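Varnariの作業ボードを使ってみました(青い部品つき)

2024年6月9日

前の作業ボードは、線が薄くなって読みにくくなりました。代わりを探していて、Caterの通販ページでVarnariというボードを見つけました。白い板の上に青い部品を置いたり、つまみを回したりする、手の練習のための道具です。買う前に日本語の感想を読みたかったのですが、見つけることができませんでしたので、自分で書くことにします。

注文したのは12月です。送料が1,705円かかりましたので、少し迷いました。届いた箱は思ったより小さく、板は薄い紙に包まれていました。部品は別の袋に入っていて、袋ごと台所のはかりにのせると326グラムでした。 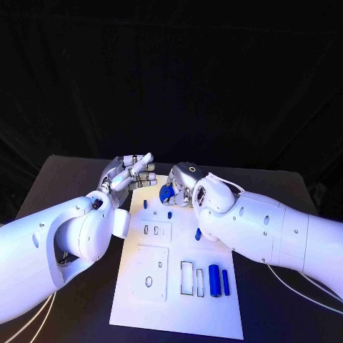
置く場所と安定

机は濃い灰色のものを使っています。白い板がはっきり見えて、この組み合わせは気に入りました。ただし、板の裏にはすべり止めがありません。力を入れて部品を押すと、少しずつ向きが変わります。私は薄いゴムのシートを小さく切って、角の下に敷きました。それからは、あまり動かなくなりました。

つまみは板の奥のほうにあります。丸い土台から短い持ち手が立っていて、指でつかみやすい形です。回すときの重さは中くらいでしょうか。最初の2日は少しかたいと感じましたが、そのあとは慣れました。円柱の部品は、立てたまま横から指で包むように持つのが、私には一番楽な持ち方です。

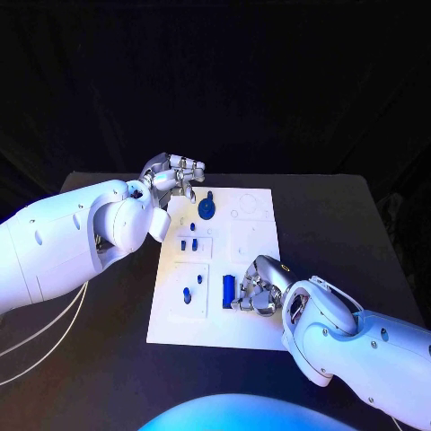 Wikström
Nandimgate 道具レビュー担当

次に、部品の置きやすさについて書きます。小さい円柱は軽いので、指を離すときに一緒についてくることがあります。ゆっくり離せば大丈夫ですが、急いでいるときは何度も置き直しました。表面はさらさらしていて、汗をかいた手でも持てます。色が青だけなのは、私には少し残念です。大きさで見分けるしかないので、慣れない人は最初に全部並べて比べたほうがよいと思います。

説明書は英語で、ほとんど2ページしかありません。練習の順番の例がもう少しほしかったです。
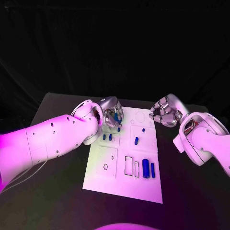
このボードで私が一番よく使うのは、丸の印のところです。毎日同じ順番だと飽きますから、大きい丸から始める日と、小さい丸から始める日を分けています。右上の大きい丸の左に小さい丸があり、板の右の端の近くにはもっと小さい丸もあるので、順番を変えるだけで難しさが変わります。黒い線は見やすく、夜に電気スタンドだけで使っても困りませんでした。枠の中で少し大きいほうの円柱が傾いてしまったときは、一度持ち上げてから置き直してください。そのまま指で押すと、となりの円柱に当たりやすいです。

掃除は、かわいた布でふくだけにしています。洗剤については説明書に書いてありませんでした。部品をしまう袋は口のひもが短く、結ぶのに時間がかかるので、私はふたのある箱に移しました。

よい点:線が見やすい。つまみが持ちやすい。
気になる点:すべり止めがない。送料が高い。説明書が短い。

部品だけの追加注文ができるかどうか、Caterに問い合わせています。返事が来たら、ここに書き足します。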